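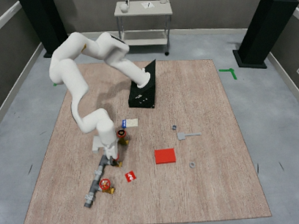
Section 1. Scope of the inspection

Sullus Sports Park, Pitches 1 to 4, changing block and boot room
Pre-season football safety checklist, with comments
Inspection carried out in February
Inspecting officer: Hannelore Ruchti
Received for the park: Nelu Dobre, Grounds and Facilities

The checklist covers playing surfaces, goals, player footwear, spectator areas and first aid. It applies to all clubs that hold a seasonal permit, including youth sides. Each item is marked Pass, Pass with comment, Action required, or Not inspected. Items marked Action required must be closed in writing before the first permit match.

Section 2. Playing surfaces

2.1 Grass cover even in both goal areas
Pitch 1: Pass
Pitch 2: Pass
Pitch 3: Action required
Pitch 4: Pass with comment
Comment: The north goal area on Pitch 3 is worn to bare soil and has sunk below the level of the line. Fill, level and reseed. The pitch is to stay closed to matches until the new grass has been cut twice. On Pitch 4 the cover is thin but level.

2.2 Surface free of stones, glass, metal and old line pegs
Result: Pass with comment
Comment: Two line pegs were found near the halfway line of Pitch 2 and removed during the visit. The line marking crew is reminded to count pegs out and count them back in.

2.3 Sprinkler heads flush or below grade, caps in place
Result: Action required
Comment: One cap is missing on the east touchline of Pitch 1, within the run-off area. A temporary rubber plug has been fitted. It does not count as a repair.

2.4 Artificial surface (Pitch 4 training strip): seams closed, infill level
Result: Pass with comment
Comment: The seam nearest the gate is beginning to lift at one end. It was pressed down by hand and lifted again. Include it in the next visit by Petkov under the surface contract.

2.5 Run-off area clear on all sides
Result: Pass on Pitches 1, 2 and 3. Action required on Pitch 4.
Comment: Equipment cart parked inside the run-off area. The same comment was made at the last inspection.

Section 3. Goals

3.1 Full-size goals anchored at both rear corners
Result: Pass

3.2 Portable goals anchored when in use and chained when stored
Result: Action required
Comment: The goals were correctly anchored. Two of the youth goals stored behind the changing block were chained to each other but not to the fence. Chain to the fence post. Padlock keys are held at the office, key tag 58.

3.3 Crossbars and uprights free of cracks, sharp edges and open bolt ends
Result: Pass with comment
Comment: Protective cap missing from one bolt on the south goal of Pitch 2. Replaced the same day by Mr. Dobre.

3.4 Net hooks of the closed type
Result: Pass with comment
Comment: Closed plastic clips throughout, apart from Pitch 3, where cable ties have been used in several places. The cut ends are sharp. Replace with clips while the pitch is closed.

3.5 Warning notice against climbing or hanging displayed on each goal
Result: Pass with comment
Comment: The notices on Pitch 1 have faded and should be renewed this season.

Section 4. Player footwear and boot room

4.1 Written stud policy displayed at the boot room door
Result: Pass with comment
Comment: The version on display is out of date and still permits metal studs on the training strip. The current policy does not. Remove the old sheet; do not post the new one beside it.

4.2 Boots checked before entry to the training strip
Result: Pass with comment
Comment: Checks were seen at the evening session on Monday. Coaches looked at the soles of all players in the under-12 group. In the adult group the check was done by asking. A verbal answer is not accepted as a check.

4.3 Loan boots sound, clean and paired
Result: Action required
Comment: Several pairs of the Skernano loan boots have worn studs with a raised burr on the edge. These pairs have been tagged and set aside. They may be returned to use after new studs are fitted and the officer or a qualified coach has run a gloved hand over each sole. Pairs with a split between sole and upper are to be discarded and not glued.

4.4 Stud wrenches and spare studs available
Result: Pass
Comment: Spares are sorted by length. Clubs are asked to replace studs as a full set on each boot, so that old and new studs are not mixed under one foot.

4.5 Floor of boot room non-slip, drains clear
Result: Pass with comment
Comment: The drain was partly blocked with grass and mud. Add to the weekly cleaning list.

4.6 Boot dryer guarded, cord undamaged
Result: Not inspected
Comment: The Zillero dryer was away for service on the day of the visit. It must not be switched on again until this item has been completed and signed.

Section 5. Spectator areas

5.1 Barrier secure along full length
Result: Pass

5.2 Posted capacity of main stand visible at both entrances
Result: Action required
Comment: The sign at the west entrance reads 338. The sign at the east entrance reads 300. The permit figure is 300, and the west sign must be corrected before the stand is opened to the public.

5.3 Steps and handrails sound, step edges marked
Result: Pass with comment
Comment: Edge marking worn on the lower steps. Repaint in yellow when the weather allows.

5.4 Emergency vehicle gate unlocked during matches
Result: Pass with comment
Comment: The gate was unlocked, but a private car was parked in front of it. The match steward had it moved. A No Parking board has been requested.

Section 6. First aid and emergency arrangements

6.1 First aid kit complete and in date
Result: Pass with comment
Comment: Cold packs low in the Pitch 2 kit. Restock.

6.2 Defibrillator in cabinet, status light green, pads in date
Result: Pass

6.3 Stretcher accessible without moving other equipment
Result: Action required
Comment: The stretcher was stored behind corner flags and a folded practice goal. Hang it on the wall bracket provided.

6.4 Emergency contact sheet posted in each changing room
Result: Pass

Section 7. Closing out

Written confirmation for each item marked Action required should be sent to the inspecting officer with the item number and the name of the person who completed the work. Please quote inspection reference 2969 on all correspondence.

Items 2.1 and 5.2 will be checked again on site. All other items may be closed on written confirmation, except 4.6, which will be inspected when the dryer has been returned.

Signed: H. Ruchti, Inspecting Officer
Countersigned: N. Dobre, Grounds and Facilities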